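The box for Sanura's Lantern sat on my shelf for most of a year before I opened it properly, and I have been feeling bad about that ever since. It's a big box, the kind you have to store on its side, and it came in the same month as three other games that were louder and brighter and much easier to explain to my family. So it waited. Then July came along with all its long evenings and no place to go, and down it came, and we have hardly played anything else.

If you haven't run into it, Sanura's Lantern is a board game for two to 4 players from Puvel, a small outfit that until now was best known for card games you could finish over a sandwich. This one will not be finished over a sandwich. You are the captain of a river barge working its way up through the marsh country of Nirnon, trading salt and lamp oil and gossip with the villages on the banks, and trying to reach the old lighthouse at the top of the board before the season closes and the channels silt up behind you. There is very little fighting in it. There is a great deal of worrying about fog.

## A map that won't hold still

The river is what won me over. The board is made of long, narrow tiles laid end to end, and at the close of every round somebody draws a weather card and one stretch of water changes. A wide, easy bend flips over and becomes a sandbar. A village you were counting on is suddenly up a side channel, and you've got a hold full of salt with no one to sell it to. The first couple of times this happened to me I was pretty sore about it (I may have gone to stand in the kitchen for a minute), but by our third game I'd started to see how much warning you get. The weather deck is small, the discards are face up, and a captain who pays attention can make a decent guess at what's coming.

That's where the lantern comes in. Each player has one, a chunky little marker that starts with a full supply of oil, and you can burn oil on your turn to peek at the top of the weather deck. But oil is also the best thing you have to sell. Every peek costs you money later on, and every barrel you sell leaves you sailing a bit more blind. I love this. I have changed my mind about the right way to handle it after nearly every game.

The rulebook runs to 30 pages and could have used another pass. The trading section is clear and friendly, with plenty of worked turns, and then you get to docking, which is explained in two different places with two slightly different sets of words. We ended up following the version on the back page and have been happy with it. Set aside a whole evening for your first game and don't plan on finishing. I mean that kindly! Once everyone knows what they're doing it moves along at a nice clip, and the turns are short enough that you never quite lose the thread of what you were up to.

## All those little pieces

Puvel has packed 496 pieces into the box, and 210 of those are cargo tokens, which sounds like madness until you see how quickly they go. Salt is a white cube, oil is an amber one, and gossip is a stack of small cards with a line or two of village news on each. The gossip cards are the best writing in the game. One village is feuding over a goat. Another is convinced that its neighbor has been moving the riverbank at night. You trade these stories upriver like any other goods, and they're worth more the farther they travel, which struck me as just about right.

The insert is the one real letdown. It has handsome wells for the barges and a long tray for the river tiles, and then a single pit in the middle where everything else is supposed to live. I gave up and bagged the lot. Getting it all out and sorted takes long enough that I've learned to begin while the rest of the house is still busy with the evening's chores.

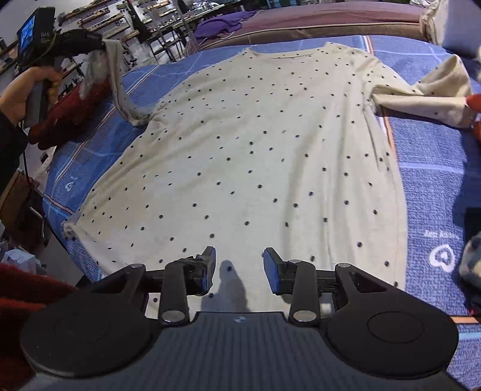 *A dotted T-shirt laid out on a blue bedsheet, one sleeve raised.*

With two players the river can feel a little roomy, and you may go several rounds without getting in each other's way. Puvel includes a ferryman for this, a neutral barge that wanders up and down taking the best docks, and I'd bring him in from the very first game. Three is my favorite count. With 4 it turns into a proper scramble, with people making deals across the table for the last berth before the fog rolls in, and a quiet player can get squeezed out if the table isn't feeling generous.

There's an expansion on the way called Gentile Water, which adds a delta at the bottom of the board and a new kind of passenger who pays well and complains at every stop. I've only read the preview sheet, so I'll hold off on any judgment, though I will say that the passenger cards had me laughing out loud. In the meantime we have a game set up on the side table right now, halfway through, with my barge stuck behind a sandbar and one barrel of oil left. I'm leaning toward selling it.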